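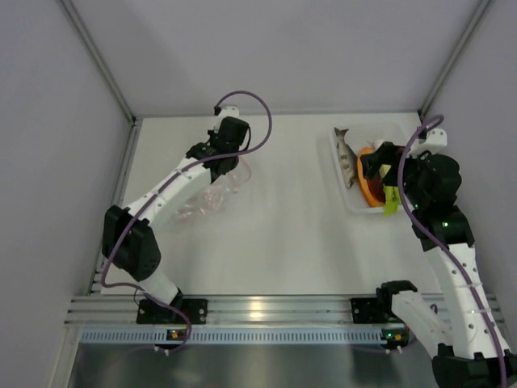

## 4. Setting Up the Food Packing Task

This section explains how to prepare the Stilliletti two-arm cell for the food packing task: moving items between a tray and a bag. Please read section 3 (Power and Emergency Stop) before you begin.

### 4.1 What the cell can do at present

Many buyers ask us if the cell can already put away the groceries. The answer is: in part. It handles firm items with a clear shape quite well. Soft leaves, thin bags and smooth items are still difficult, and a person must stay near the cell during the whole run.

In our own trials with the Kokkinos control software we recorded 3,945 attempts. The most frequent fault was the bag. A thin plastic bag changes its shape every time it is touched, and the gripper often closes on air or takes two layers together. A person opens such a bag without thinking. For the arms it is the hardest part of the task.

### 4.2 Preparing the work surface

1. Press **Hold** on the control panel and wait until both arms stop.
2. Wipe the work surface with a dry cloth.
3. Place the tray on the right side, inside the reach of the right arm.
4. Lay the items in the tray. A long item, such as a fish, should lie along the length of the tray. Leafy items may rest on the rim.
5. Place the bag on the left side, under the left gripper. If it has a handle, leave the handle where the gripper can reach it.
6. Keep the center of the surface free. Both arms pass through this area.

> **Note:** Do not try to flatten the bag perfectly. The training runs were made with crumpled bags, and a very flat bag gives worse results.

> **Caution:** Check the cable on each arm before every run. It must have enough slack for the wrist to turn, but the loop must not hang below the fingers.

### 4.3 Starting a run

1. Close the guard and release **Hold**.
2. Select the program *Javier* for slow speed or *Isach* for normal speed. For the first 16 runs with a new kind of item, use only *Javier*.
3. Set the time limit. The factory value is 160 seconds for one item.
4. Press **Start** and keep one hand near the stop button.
5. When the run ends, write the result in the log -- also when it failed. A log with only good runs is of no use to our support team.

### 4.4 If the run fails

- **The gripper drops a smooth item.** Dry the item and the fingers, then try again at slow speed.
- **The bag moves together with the gripper.** Press **Hold**, open the guard and put the bag back by hand.
- **Both arms wait and do not move.** Each arm is waiting for the other to leave the center. Press **Reset**, not **Start**.

> **Caution:** Never reach into the cell while an arm is only paused by the program. Always press **Hold** first.

### 4.5 Cleaning and service

Wash the tray after each session with real food. Do not spray water on the joints, the rail or the cable duct. Replace the finger pads after 1,000 runs, or earlier if the surface looks shiny.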